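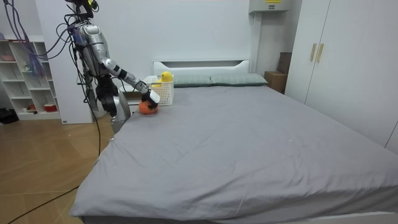
Jasmina Berisha wrote to us in August that the fitted sheets she bought from Rendari still reached all four corners after 40 washes, and asked why the ones she had before did not. The short answer is shrinkage allowance. The longer answer covers most of what our company does.

About Rendari

Rendari cuts and sews plain cotton bed linen for guesthouses, small hotels, boarding schools and private homes. We make flat sheets, fitted sheets, pillowcases and duvet covers. We do not make mattresses, pillows or fill. Our range is small and changes slowly, and a customer who orders a replacement sheet several years after the first one should receive a sheet of the same size, weight and shade of white.

The company was started by Aurelia Hodoroagă, who had worked in fabric inspection at a weaving mill and still signs off every incoming lot. The workshop began with 3 sewing machines and a borrowed cutting table. It now has a cutting room, a sewing room, a wash room and a store for rolled cloth.

Fabric

We buy two cloths. Quintero is a percale, a plain weave with one thread over and one under. It is crisp, cool to the touch and creases easily. Walta is a sateen, in which each thread passes over several others before going under. It is smoother and heavier, drapes closer to the body and shows snags sooner. Neither is better in general. Guesthouses that iron tend to order Quintero. Customers who do not iron often prefer Walta.

We do not advertise thread count. The figure can be raised by counting the plies of a yarn separately, and two sheets with the same number on the label may behave quite differently. We list weight per unit area, weave and yarn type on the care label, and we will send a swatch of either cloth on request.

Shrinkage and sizing

Cotton yarn is held under tension during weaving. The first hot washes release that tension and the cloth becomes shorter, more in the length than in the width. A fitted sheet cut to the exact dimensions of the mattress will fit when new and pull off the corners within a few months.

Before a roll is cut, we take a sample from the beginning and one from the end. Each is marked with a measured square, washed and tumble dried several times, then measured again. The greater of the two results sets the allowance for that roll. For this reason a new fitted sheet from us is slightly loose. It should be washed before it is judged for fit.

Mattress depth is the measurement most often missing from orders. Please measure from the bottom seam to the highest point of the top surface, and add the thickness of any topper or protector. Our order form will not go through without it.

Seams and elastic

Fitted sheets have elastic along the full perimeter. Elastic at the corners alone uses less material but puts the whole load on four short seams. Ours is enclosed in a turned hem so that it does not rub against the bed base. When it wears out, which it will do before the cloth does, the hem can be opened and the elastic replaced. We offer this as a repair service for any sheet we made, at the cost of materials, labor and return postage.

Duvet covers close with buttons or ties. We stopped fitting plastic snaps after too many came back crushed from commercial ironers.

Records

Every piece has a lot number printed on the inside of the care label. The number identifies the roll, the wash test result and the person who sewed it. Lot 781 is the one customers ask about most - it was cut with the wrong hem depth on the pillowcases, and we still exchange those without a receipt.

Pomura

Pomura is our line made from roll ends and from cloth with visible weaving faults, such as a thick thread or a slight change in shade. It is tested and sewn in the same way as the rest. Sizes depend on what is left over, so we cannot hold stock or match earlier orders.

Orders and capacity

We sew up to 4,000 pieces a month. Orders from homes and small guesthouses are filled from stock. Larger orders are scheduled after the deposit clears, and we confirm the cutting date in writing. Spring is the busiest period, and hotels that need linen for the summer season should order in winter.

The workshop is not open as a store, but samples can be seen by appointment before noon. Questions about sizing should include the mattress depth and, for existing customers, the lot number.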